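Gudeo Community > Help > Scripting

NumPy: reshape works but my columns end up mixed

Asked December 29, 2019

I load a flat file with 291 rows of sensor readings into a NumPy array. Each row has 8 values, four from the first channel and four from the second. I want an array of shape (291, 4, 2) so that the last axis is the channel. I call a.reshape(291, 4, 2) and get no error, but the values from the two channels are mixed together. Is this a bug in the version that ships with Skudia?

2 answers

Accepted answer

Not a bug. Reshape keeps the values in the order they are stored and only changes how they are grouped. Your rows go four and then four, so the channel has to come first:

b = a.reshape(291, 2, 4)
b = b.transpose(0, 2, 1)

Now b.shape is (291, 4, 2) and b[0, :, 0] gives the first four values of row 0. Print one row before and after to check.
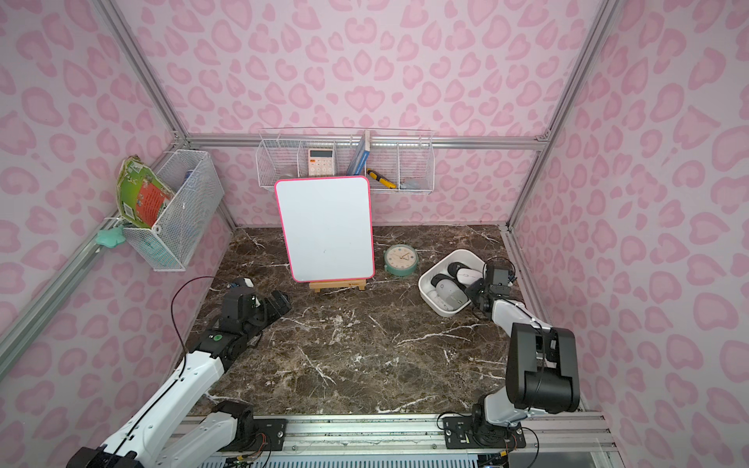 Also note that transpose returns a view. If you change b in place you may change a as well. Add .copy() at the end if you need both.

Answer 2

try order='F' in the reshape, fixed it for me in Modance. my data was laid out different though so not sure

Comment from the asker: The transpose did it, thanks. order='F' gave me the right shape but the rows were scrambled.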